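Section 4: The right arm stop in May

4.1 What happened

Our project used the two-arm station in the Flerlow lab to pick up small household items and place them on a tray. The control program, which we named Kettle, runs both arms from one computer. Up to May the station had run 636 trials without a fault that needed more than a restart.

During a late afternoon session in May, the right arm stopped halfway through lowering an object. It did not drop the object. The arm held its position for a moment, then made a fast move back toward its base and hit the side of the drawer cabinet with its forearm. One of us pressed the stop button and the arm went limp. No person was inside the marked area. The cabinet was pushed a short way across the table, and the arm had a scuff on its cover.

4.2 What the log showed

Kettle writes a line to the log for every command it sends and every joint reading it gets back. The log for this trial had 1504 lines. Readings from the right wrist stopped at line 1272. After that point the program kept sending commands based on the last good reading, and it did so until the stop button was pressed.

We first blamed the planner, because the fast move looked like a bad path. We spent two lab sessions on this and found nothing. Replaying the same trial in simulation gave a normal path every time.

4.3 Cause

The cause was the cable on the right arm. It had been strapped too tightly at the elbow, and when the arm reached far out and low the cable pulled on its connector. The connector did not come out all the way, so it looked fine when we checked it by eye. We could make the readings drop out by moving the arm by hand to the same pose – it failed on most tries.

The second problem was ours. Kettle had no check for old readings. When the signal came back, the program saw a large gap between where it thought the wrist was and where it really was, and it tried to close that gap at full speed.

4.4 Changes made

We took off the ties, left more slack at the elbow and strapped the cable again. Kettle now stops both arms if a reading is too old, and someone has to clear the stop at the keyboard. We also lowered the speed limit for any move that follows a stop. The Alora safety form was filled in and our supervisor signed it before we started again.

4.5 Retest

We repeated the low reach with the same kinds of objects and both arms powered. The readings did not drop out. We then unplugged the wrist connector on purpose during a slow move, and both arms stopped as they should.

We did not test the left arm cable in the same way, and this should be done before the station is passed on to the Pristusano group. The left arm does not reach as far in our task, but theirs may be different. 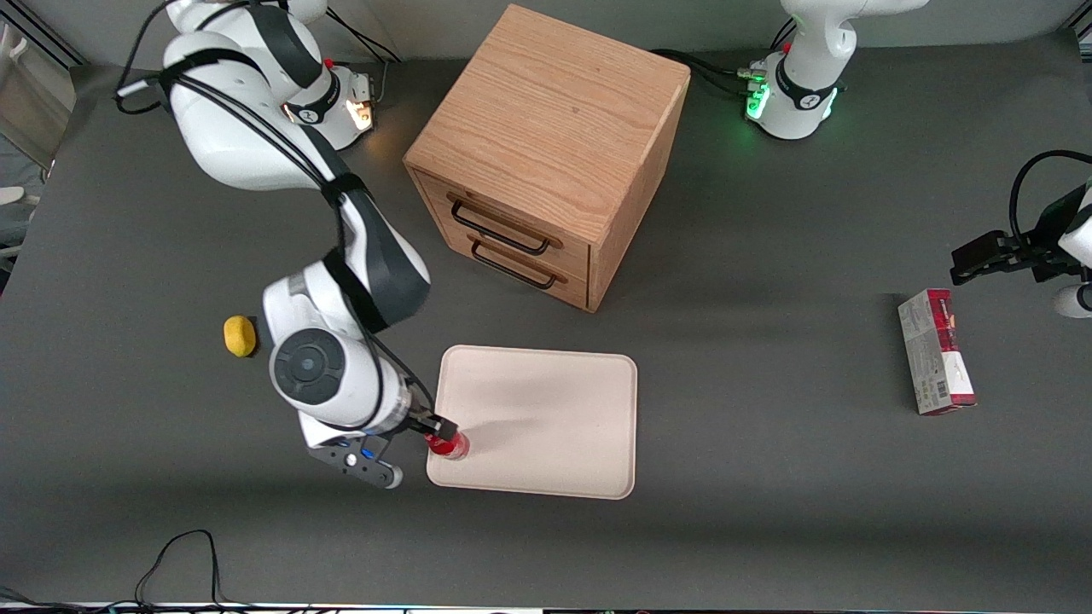 Figure 6. Right arm at the tray with the red object, cable strapped along the arm.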